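How Does a Barcode Scanner Read Stripes?

At the store, the clerk points a scanner at a box of cereal. It beeps, and the price shows up on the screen. The stripes on the box did that, and a little light helped.

What is a barcode?

A barcode is a number written in a way that a machine can read quickly. People read numbers by their shapes. A scanner looks at thick lines, thin lines and the spaces between them. Each digit has its own pattern of bars and spaces.

Look at the bottom of most barcodes and you will find the same number printed in regular digits. If the stripes get scratched, the clerk can type the number in.

How the scanner sees it

The scanner shines light on the label. White spaces bounce a lot of the light back. Black bars soak most of it up. A sensor inside the scanner measures the light that comes back: bright, dark, bright, dark. A small computer turns that pattern into digits.

Light bounces in different ways off different things. Shiny plastic can throw it back like a mirror, and then the scanner gets confused. A dull surface spreads the light out more evenly.

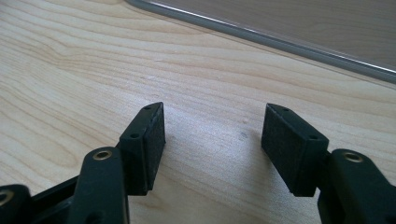

Soft light on smooth wood with a matte finish.

Where does the price come from?

The price is usually not in the barcode. The barcode only holds a number, and the store's computer looks that number up in a list.

Say a toy shop called Wultarik sells a puzzle. The shop's list says the puzzle costs 3 dollars. If the shop has a sale, someone changes the price on the list. The stripes on the box stay the same.

Who else uses barcodes?

Libraries put them on books. Hospitals put them on wristbands. Warehouses put them on shelves and boxes. A warehouse with 400 shelves can give each one its own label, so a worker can scan shelf 205 and see on a screen what should be there.

Small parts such as screws and buttons are often too tiny for a label. The barcode goes on the bag or the bin that holds them. 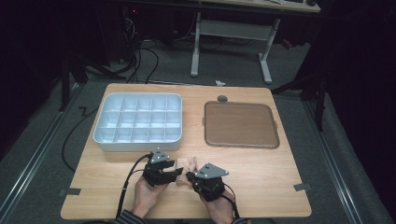
Can a scanner read a barcode that is upside down?
Most scanners can. The bars at the start and the end of the code tell the scanner which way it is facing, so it can put the digits in the right order.

Try it at home

Find 3 packages in the kitchen and compare their barcodes. Are the first few digits the same on any of them? Packages from the same company often start with the same digits.

Words to know

Scanner: a machine that reads a code using light.
Sensor: a part that notices something, such as light or heat.
Digit: any of the numbers from 0 to 9.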